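The Tundale Gauge

The water level at Tundale was read twice a day, at six in the morning and six in the evening, and entered in pencil. The reader before me used ink for nineteen years and ruined four books by leaning on them with a wet sleeve. I was told this on my first morning as part of the training. The training took an hour.

The gauge was a steel staff bolted to the east pier of the old bridge. Zero was set below the lowest level anyone expected. A reading of 241 was normal for January. Flood watch began at 600. At 700 I was to telephone the office in Bancombe and wait for instructions, and at 750 I was to leave the hut.

In my second winter the river began to disagree with the book.

I noticed it on an evening reading. The staff said 308. I opened the book to write it down and found 308 already there, in pencil, in my handwriting, on the correct line. I assumed I had made the entry early and forgotten. I initialed it and went to bed.

The next morning the line was filled in again. The figure was 311. I walked down with the lamp and checked, and the staff stood at 311. I read it a second time from the other bank, where the light was better, and got the same result.

I considered the possible errors. The pencil was mine. The book was kept in a drawer with a lock, and I had one key and Bancombe had the other. Bancombe was 67 miles away by a road that had been under snow for most of the month.

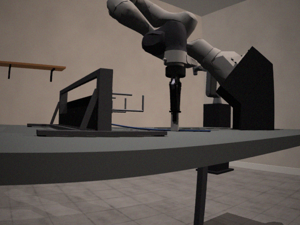
Robot arm with its gripper pointing down toward a tabletop. Computer rendering.

I reported the matter as an irregularity in record keeping. The form had no box for it, so I used the one marked Damage to Stationery. The reply came from the Canunov district office, which handled stationery, and consisted of a new book and a receipt for me to sign.

The new book was blank when I unwrapped it. I locked it in the drawer at noon. At four I took it out and turned the pages under the lamp. The entries ran forward eleven days. They rose slowly at first, then by forty or fifty between readings. The last one was 759, at six in the morning. The lines after it were empty.

I telephoned Bancombe. The duty officer asked for the current level and I gave it as 322. He asked whether 322 was above 700. I said it was not. He thanked me and entered the call.

It was nine miles downstream to Kiani, where the houses stood on the low side of the river. I packed both books, the lamp and a loaf of bread. Before leaving I went down to the pier and took the evening reading, a few minutes early, and wrote it in the margin, as the line was already taken.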